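Packaging bench, notebook, April

Started 9:15. Bench cleared from yesterday, offcuts in the bin under the window. Teresa in until lunch, Matilde in after lunch, me (Angus) all day.

Job is still the Kerley box. Nogueira want to know whether we can reuse the old style carton with a moulded insert for the new kit, or whether they have to pay for a new tool. First order is 1000 units, so the tool cost matters to them. Bernardo promised them an answer before the end of the month.

What we have to work with: one sample carton from the last run, with insert, no product. The parts that came in it went back to Nogueira with Ermelinda. New parts are here in the grey tub, printed dummies only, weighted with shot and taped shut. Dummies are labelled A to F in marker. Please don't peel the labels, E and F look the same from the top.

Morning

Measured the carton first. Inside length agrees with the drawing. Inside width is 2 mm under, which I put down to the wall bowing in. Pushed it flat with a steel rule and got the drawing figure, so no change needed there.

Tried the dummies in the insert one at a time.

A goes in the round recess. Good fit, lifts out with two fingers.
B goes in one of the long troughs but sits proud. Lid touches it.
C fine.
D does not fit anywhere. Too wide at the plug end.
E and F both drop into the channels but they rattle.

Teresa thinks D could go in on its side if we take down one ridge. Marked the ridge in pencil on the printout (not on the insert, we only have the one). She cut a bit of scrap foam to the same profile with the ridge gone and D went in, but then it leans on C. Not happy with that. Two hard parts touching will scuff each other before they get to the shop.

B is the easier problem. Needs 4 mm more depth, or the lid pad needs to be thinner. Emailed Trivanex to ask what their thinnest stock pad is. They moulded the last lot and should still have the tool drawing on file.

Lunch, 12:30. Left everything set up.

Afternoon

Matilde took over the rattle on E and F. She tried tissue, then a strip of the Emutura felt from the sample drawer. Tissue works but it looks cheap and someone has to fold it. Felt is better. One strip across both channels holds them and you don't need glue if the strip is cut a bit long and tucked under. She wrote the length on the back of the felt. Copying it here so it doesn't get lost: 19 cm.

Shake test, hand only, lid taped down. Did it with A, C, E and F in place and no B or D. Fifteen shakes each way. Nothing moved that we could hear. Opened it up and C had turned a little in its trough, everything else as packed. Not a proper drop test and I'm not going to write it up as one.

Ermelinda rang at 2:40. Nogueira may be willing to change the plug on D to a right-angle one. If that happens D gets narrower and the whole ridge question goes away. She'll ask for a drawing. Told her we need the colour of the plug as well, they'll want it to show when the lid comes up.

Lid stays up on its own when it's opened to about vertical, good for the shop display idea Bernardo keeps raising. I opened and closed it a couple of dozen times over the day and the hinge crease has not split. It has gone a bit furry at one corner. If they want it standing open on a counter for weeks I'd ask for a heavier board or a scored crease with tape behind it.

Took all the dummies out at 3:30 and put the carton back on the pine table. 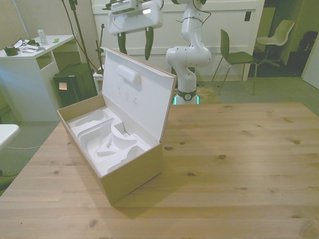
Sample carton, lid up, insert in, all cavities empty. Faint marks on the inside of the lid look like pencil.

Those marks need to be gone before it goes back. Matilde will try a soft eraser on the edge first. If the white surface lifts, stop and leave it.

The insert shows every shadow and it's hard to judge depth by eye. Use the depth gauge for anything that goes to Trivanex, and write down where you put the foot of it. I got two different readings for the B trough this morning from measuring off two different ridges.

Still open

Ridge by D. On hold until Ermelinda hears back on the plug.
B depth. Waiting on Trivanex for pad thickness.
C turning. Try a snugger trough in scrap foam, Teresa tomorrow morning.
Felt. Need a price per metre from Emutura. There's nearly a metre left in the drawer, enough for our own samples and not much else.
Board weight for the display version. Bernardo to say if this is a real request or just talk.

For whoever is first in: the grey tub is on the second shelf, lid clipped. Steel rule is back on its hook. The depth gauge needs a new battery, I've left one beside it but didn't have the small screwdriver.

Finished 4:50.

Added later, Teresa: found the small screwdriver, battery changed, gauge re-zeroed. B trough measured again from the outer rim and I've pencilled the reading on the printout. Use that one.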